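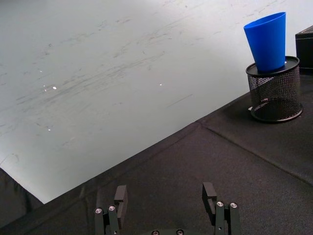
Joni Heinonen wrote to us after the April round that she hadn't expected to care so much where a pencil cup goes, and that by the second afternoon she was rearranging her own desk at home in her head. We hear that kind of thing a lot, and it makes us very happy!

Clumum is looking for people to join the next round of the Kolden desk study, and we'd love to hear from you. The study is about small things on work tables: mesh pencil holders, plastic cups, boxes, the stuff that gathers near your elbow and stays there for years. We want to learn how people set these things out, how they put one inside another to save space (a cup in the top of a pencil holder is a classic), and what they do when they're asked to clear a table and start over.

What you'd be doing

You'll come to our rooms on the second floor of the Kettunen building and work at a table covered in dark cloth. We give you a set of everyday desk items and a short card with a task on it. Some cards are very plain — "make room for a notebook" — and some leave nearly everything up to you. You move things, stack them, nest them, put them back. Between cards you tell us a little about why you did what you did, in your own words. There's no right way to do any of it, and people who call themselves messy are every bit as welcome as people who label their drawers.

A visit has 5 short blocks with breaks in between. Tea, coffee and fruit are in the hallway, and you can stretch your legs whenever you like. Please don't bring drinks to the table, the cloth soaks up everything.

Who can take part

Anyone 18 or over who can sit or stand at a table and handle light objects. You don't need any experience. Left-handed people, please do write, we had far too few of you last time! If you use glasses for close work, bring them. If you need a different table height, say so when you sign up and we'll have it set before you get here.

We have 200 places in this round. People who took part in April can come again, but we'll fill the list with new names first.

What you get

A Rulik gift card at the end of your visit, your bus fare back, and, if you want it, a copy of the summary when it's written. Last round's participants filled out 998 task cards between them, and reading through the comments was the best part of our spring. One person wrote a whole page about boxes with lids versus boxes without.

How to sign up

Send a note to the Kolden desk study at Clumum with your name, a phone number and whether mornings or afternoons suit you better. Put "desk study" in the subject line. You can also leave a paper form at the front desk in the Kettunen building. We'll call you back to pick a time, and you can ask us anything then.

Sign-up closes 17/06/2020. If your plans change after that, just let us know so we can offer the place to someone on the waiting list. Use the side entrance by the bike racks, and ring the bell marked Kolden.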